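주방에서 로봇 팔을 쓸 때 지키는 규칙

저는 Tadonstead의 공동 주방에서 식료품 정리를 맡고 있습니다. 한국어는 나중에 배운 말이라서 문장이 조금 딱딱할 수 있습니다. 양해를 부탁드립니다. 작년 3월부터 우리 주방은 통조림과 상자를 선반에 올리는 일에 작은 로봇 팔을 쓰고 있고, 그동안 벽에 붙여 둔 규칙을 여기에 옮겨 적습니다. 집에서 비슷한 기계를 쓰시는 분에게도 맞는 내용이 있을 것입니다.

1. 작업대부터 비웁니다
로봇이 집을 물건만 작업대에 남깁니다. 칼, 유리컵, 행주는 모두 치웁니다. 특히 행주는 조심해야 합니다. 우리는 행주 끝이 관절에 말려 들어가서 오후 내내 그것을 빼낸 적이 있습니다. 작업대에 물기가 있으면 먼저 닦고 시작합니다.

2. 물건 사이를 띄웁니다
손가락은 물건보다 두껍습니다. 물건 옆에 손가락이 들어갈 자리가 없으면 옆에 있는 것을 밀어서 넘어뜨립니다. 우리 규칙은 손가락 두께의 두 배입니다. 한 줄로 바짝 붙이지 말고, 앞뒤로 조금 어긋나게 놓으면 자리가 더 잘 나옵니다.

3. 상자는 넓은 면의 방향을 먼저 봅니다
푸딩 가루 같은 얇은 상자는 세워 둘 수 있지만, 어느 쪽에서 잡는지가 중요합니다. 좁은 옆면 둘을 잡으면 상자가 잘 버팁니다. 넓은 앞면을 세게 누르면 가운데가 들어가고, 심하면 안쪽 봉지가 터집니다. 상자가 손가락 사이의 한가운데에 왔는지 확인한 다음에 닫기 명령을 줍니다.

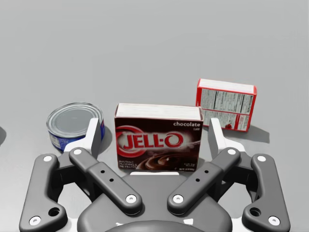

잡는 힘은 언제나 가장 약한 단계에서 시작합니다. 미끄러지면 한 단계만 올리고 다시 해 봅니다. 처음부터 강하게 잡는 습관은 좋지 않습니다. Veronika Kuster 씨는 새로 온 사람에게 빈 상자를 주고 먼저 연습을 시킵니다. 찌그러진 상자는 버리지 않고 다음 연습에 또 씁니다.

4. 통조림은 상자와 다르게 다룹니다
낮은 캔은 둥근 옆면을 잡습니다. 뚜껑 가장자리에 손가락을 걸면 안 됩니다. 캔이 기울어 있으면 손으로 바로 세우고, 그 전에 반드시 정지 단추를 누릅니다. 기름이 묻은 캔은 마른 종이로 닦습니다. 뚜껑이 부풀었거나 이음매가 찌그러진 캔은 로봇에게 주지 말고 따로 빼놓으십시오.

5. 움직이는 동안에는 손을 넣지 않습니다
이 규칙에는 예외가 없습니다. 느리게 움직여도 마찬가지입니다. 링크가 서로 접히는 곳은 손가락이 끼기 쉽습니다. 긴 소매는 걷고, 반지와 팔찌는 빼고, 머리가 길면 묶습니다. 아이가 부엌에 들어오면 전원을 끕니다. 일시 정지만으로는 부족합니다.

6. 손가락 끝을 닦습니다
하루 작업이 끝나면 전원을 끄고 손가락 끝의 패드를 젖은 천으로 닦은 뒤 말립니다. 설탕 가루가 남으면 다음 날 상자가 달라붙습니다. 세제는 설명서에 적힌 것만 씁니다. 포장이 없는 음식은 이 손가락으로 잡지 않습니다. 과일이나 빵은 사람이 장갑을 끼고 옮깁니다.

7. 나사를 살펴봅니다
관절의 나사는 조금씩 풀립니다. 우리는 약 3,000번 잡을 때마다 전부 점검하는데, Arnar Arnardóttir 씨가 점검한 날 계수기는 1,309였고 왼쪽 나사 하나가 벌써 헐거웠습니다. 그래서 지금은 매주 눈으로도 봅니다. 너무 세게 조이면 플라스틱 부품에 금이 갈 수 있으니, 저항이 느껴지면 멈추십시오.

8. 기록을 남깁니다
공책에 시간, 물건의 종류, 잡는 힘의 단계, 떨어뜨린 것을 씁니다. 짧게 써도 됩니다. 떨어뜨린 물건은 포장이 멀쩡해 보여도 위쪽 선반에 올리지 말고 먼저 먹는 칸에 둡니다. 공책은 냉장고 옆 서랍에 있고, 여섯 달이 지난 쪽은 제가 따로 묶어 보관합니다.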